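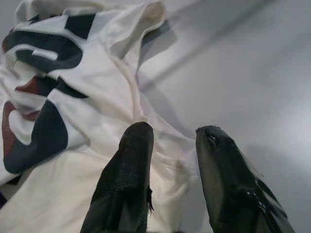 How to get wrinkles out of a T-shirt without an iron

2019-12-05

I gave up my iron in June and I have not missed it once! Tees are the easiest thing in the closet to smooth out by other means, and once you get the hang of it you'll be doing it half asleep while the coffee brews.

What you need

A spray bottle, plain water, a hanger with wide shoulders, and a clean bath towel. A dryer helps if you have one.

Method 1: the damp spray

Hang the shirt up and button or zip nothing, just let it drop straight. Mist it from 12 inches away until the fabric feels cool and slightly damp all over (you don't want drips). Then take hold of the bottom hem with both hands and pull down gently, hold for a few seconds, and move along to the next bit. Do the sleeves the same way. Leave it somewhere with moving air, and it should be ready to wear by the time you've had breakfast.

Method 2: the dryer

My favorite for a shirt that has been living at the bottom of a bag. Toss it in with a damp washcloth and run it on medium for 6 minutes. Stay close! The whole trick is pulling it out while it's still warm and giving it one good snap by the shoulders. If it sits in the drum and cools down in a heap, you get to start over.

Method 3: the towel roll

Great for travel. Lay the shirt flat on a slightly damp towel, smooth it with your palms from the middle outward, then roll the two up together, firmly. Leave the roll under something heavy while you shower, unroll, and hang.

A word on printed shirts

Turn them inside out for the dryer. Big prints can crack if you tug on them, so pull on the plain fabric around the design and let the print follow along. Keep the heat on medium or lower, and never fold a warm print against itself.

Fabrics

100 percent cotton wrinkles the most and also responds the best, so don't be shy with the water. Blends need less. Linen is stubborn and may want two rounds of Method 1. For rayon, check the tag first, some of it hates getting wet.

Filed under: Laundry, Clothes care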